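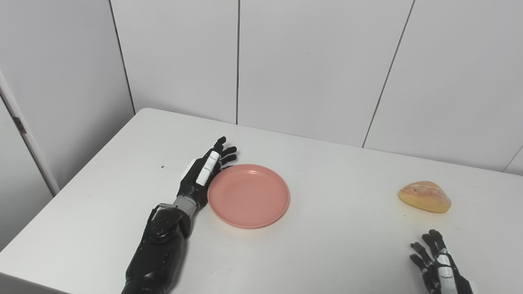
How to serve a bread roll nicely

Many people put the roll on the table and think it is finished. In my family we always gave it a plate, also when we ate alone, and I still do it in this way.

What you need

One crusty roll, 80 to 100 grams. One shallow plate with a small raised rim. The rim keeps the crumbs inside. I like a coloured plate on a white table, for example pink, because the brown crust looks warmer on it. Mine is from Cimetti and it was not expensive.

Step 1. Wipe the table and let it dry. Flour from the crust sticks to a damp surface and makes a grey paste.

Step 2. Put the plate in its place first, a little to the left of the roll if you are going to use your right hand. Leave enough free space between them.

Step 3. Take the roll from the two long sides, with the thumb on the near side and the fingers over the far side. Press only a little. A fresh crust breaks very easily. 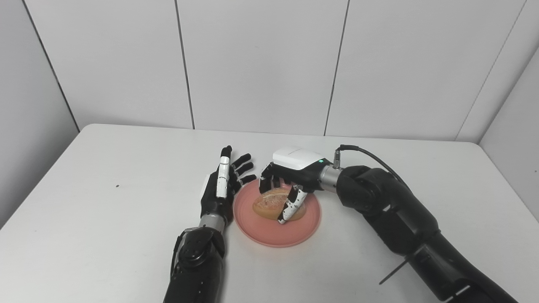 Step 4. Lower the roll to the middle of the plate and open the fingers slowly. Keep the other hand near the rim, so the plate does not slide away.

Step 5. If the roll is oval, turn it until the long side is towards the guest. Do not brush off the flour on top.

Butter goes on a separate small dish. If the roll is from yesterday, warm it for a few minutes in the oven before step 3, and wait until you can hold it comfortably.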